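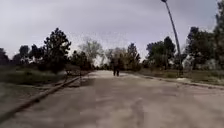

The long road at Cherkaoui, gray sky, one person way up ahead

OK so a bunch of you asked what happened with the robot cart money, and I keep promising a thread. Making tea and doing it now. It's mostly budget stuff, so mute me if that's not your thing!

Quick recap: I run grounds at Cherkaoui. We haul mulch, tools, bagged leaves and potted trees up and down one very long road, and it eats our day. The plan is a small self-driving cart that does the back and forth while people do the work that needs people.

Two makers on the short list. Dremska has a four-wheeled cart with big soft tires. Vurnon has a six-wheeler that sits lower and carries more. I've seen both in person and I like both, which is a terrible way to go into a price talk.

First thing I got wrong: I asked for a quote on "a robot." You don't get a quote on a robot. You get a quote on a base, and then a page of stuff the base can't leave the building without.

Dremska's add-on page had nine lines on it. Charger, spare battery, cargo box, rain cover, the mapping visit, the e-stop remote, training, shipping, and something called a readiness package. I asked what was in the readiness package and the sales guy said he'd get back to me. (He did get back to me. It's a phone call. We're paying for a phone call.)

Took that line off. They were fine with it. Always ask!

Vurnon puts everything in one price and it looks scary next to the Dremska number until you add up all the Dremska lines. Then they're close enough that I stopped caring about the sticker and started caring about service.

Service is 176 dollars a month with Vurnon, and that includes a loaner if ours is down more than a couple of days. Dremska charges by the visit plus travel. We are not near anything. You can see where I'm going with this.

Now the part I should've put first – the road. Everyone's sales video has the cart gliding over a parking lot that looks like it was ironed. We don't have one of those. So in my request I wrote a whole page on the surface, the curbs, the trees along both sides, and the people who stroll right down the middle because why wouldn't they.

Trees matter more than I expected. Both carts use satellite position for part of the job, and heavy branches can mess with that. Vurnon said their cart leans on its own sensors when the signal drops. Dremska said the same thing in different words. I've asked both to prove it on our road before we sign.

That's my biggest tip, if you only take one. Put the site trial in the request, in writing, and say who pays for it. We asked for three days on site with our loads and our crew driving the tablet, no factory people touching it after lunch on day one.

Vurnon said yes right away. Dremska wanted a fee, then said they'd knock it off the price if we bought. Fair enough, I guess? It still has to come out of this year's money either way, and this year's money is what I don't have.
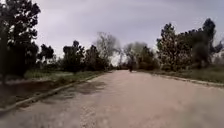 Latifa Belkadi asks why we don't just lease for a year and see, and whether the curbs are going to cost us more than the cart does.

Great questions, both of them! Lease first. I did price it, through Claron, who handle the leasing for our mowers too. It's a five-year term or nothing for this kind of machine. They wouldn't write a one-year lease because they have no clue what a used robot cart is worth, and neither do I.

Five years is a long time to be married to version one of anything. I asked for a swap clause halfway through. Claron said they'd think about it. I've put zero dollars of hope on that.

Curbs! So there's a low curb down each side, and neither cart can climb one while loaded. Going straight down the road, that's no problem at all, the curb even gives the sensors something to follow. It's the turnoffs where we unload that need a ramp.

I had put ramps down as "small site work, misc." Latifa, you would have yelled at me, and you would have been right. Concrete ramps need a contractor, and the contractor needs a drawing, and the drawing needs somebody who isn't me. Ramps now have their own line and it's not a small one.

We might start with bolt-down rubber ones and see where the cart really wants to turn before we pour anything. Cheaper to move a rubber ramp than be sorry about a concrete one.

Other things I forgot in draft one, in no order: a heated spot for the charger, a lock for said spot, decent wireless at the far end, insurance, signs so walkers know what's coming up behind them, and a set of tires. Tires! Every machine I own eats tires, no idea why I figured this one wouldn't.

Also staff time. I wrote down "saves hours" and then had to go figure out the hours somebody spends looking after it. Wiping sensors, checking the route after a storm, dragging a branch off the road so it doesn't just sit there beeping. I put in half an hour a day. The crew thinks I'm being cute. We'll see after the trial.

Where it stands as of October 2019: request is out, both makers have the road page, trial dates are penciled in, and the decision goes up with the spring budget in March. If the trial goes badly we buy a plain electric utility cart with a seat and a steering wheel, and I've got a quote for that in the folder too. Put a boring option in your folder, people who approve things love having one.

If anyone here is running one of these outdoors on a rough road, please tell me what you spent in year two. Year one numbers I can find all day long. Year two is a big blank in my spreadsheet and it's bugging me.

And if you've got a request letter you're happy to share, my messages are open – I'll swap you mine, surface page and all. Going to go refill this tea.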